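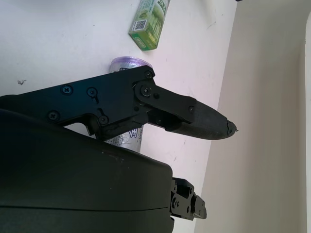 Gripper setup and first grasps, build club handout

Updated for the Monday group. Read the whole thing once before you power anything up. Last year's version was for the old Flavine arm, toss it, the numbers are wrong for this one.

What you need
- the arm, already clamped (check the clamp anyway)
- cross-head driver, the one that fits. Not the one in the pencil cup
- a can with a lid, a small box, something soft
- laptop with the Rolland software open
- a notebook. Paper please

Step 1. Check the screws

Power off. Go over both fingers with the driver, snug not tight. Start at the main hinge and work out toward the pad. The hinge screw is the one that backs out on us, it gets the most movement. If you tighten it too far the finger will drag and you'll think it's a software problem. Spent a whole evening on that one.

Move the finger by hand after. Should swing freely, no click. A click means the hinge again or something stuck in the linkage.

Step 2. Look at the pads

Run your thumb along each one. A nick at the very tip is ok for cans and boxes, bad for anything thin like a card or a coin. If the pad is lifting at the edge, put the arm on the repair list and use the other station. Don't glue it yourself. Spare pads are in the Dredberg bin, and write down when you take one so we can reorder.

Step 3. Home the gripper

Power on. In Rolland go to Tools, then Gripper, then Home. Keep your hands back. It opens all the way, closes all the way, opens again. If it stops halfway hit Stop and go back to step 1.

Speed should read 100 when you start. It likes to remember what the last team set, so look every time. You can raise it later, 200 is the most we allow in the room. Yes we know it goes higher.

Step 4. Lay out the objects

Two objects to start, no more. Keep them well away from the wall, because the fingers reach farther than you think and the arm doesn't know the wall is there. We never put the wall in the model. On the to-do list.

Stand the can up. Box flat. Leave enough space between them that an open gripper fits with room on both sides. Wipe the table first, crumbs and grit get under the pads and then you're scratching things.

Shiny cans are harder on the camera than paper boxes. Glare off the lid throws the edge detection and the pick point drifts over to one side. Turn the can a bit or kill one of the overhead lights. Glossy print on a box can do it to, just not as bad.

Step 5. First grasp, by hand

Use the jog pad. Do NOT run the script yet.

Come in from above and stop when the fingers are level with the middle of the can. Check from the side, not from behind the arm, you can't judge the gap from behind. One finger on each side, same distance. Close slow. When the pads touch, stop, then go a tiny bit more.

Lift a little. Hold. Count to five. Set it down. Open all the way before you back off, otherwise you'll drag the can with you and probably tip it.

Do the same with the box. Line the fingers up with the short sides first, then try it with the box turned at an angle. Turned is where most people miss. Rotate the wrist to match the box, dont try to shove the box straight with the finger.

Step 6. Save the positions

Save after every good grasp. Name them so another person can tell what they are: can_upright, box_angled. Not test, not test2, not finalfinal. The Dranance entry form asks for the saved file as well as your video, so if the names are a mess you'll be redoing them the night before.

Step 7. Run the script

Load pick_basic, choose your saved position, speed back to 100. One person on the stop button, hand on it the whole run. One person at the laptop. Everyone else behind the tape.

Expect a try to take around 2 minutes with the resets. Write down each one, good or bad, and what went wrong. "Missed" is not enough. Missed left, closed early, slipped on lift, that kind of thing.

If it goes wrong
- Can slips on the lift: grip lower, or wipe the pads
- Fingers close and nothing's there: object got moved after you saved. Redo step 5
- One finger moves and the other doesn't: power off, step 1
- Software says gripper not found: cable at the wrist, push it in till it clicks
- Hit the wall: stop, home it, check the tip before you run again

Before you leave: home, power off, lid on the can, objects back in the tub. Notebook stays by the arm. Next handout is soft objects, should be up in September if the new pads get here.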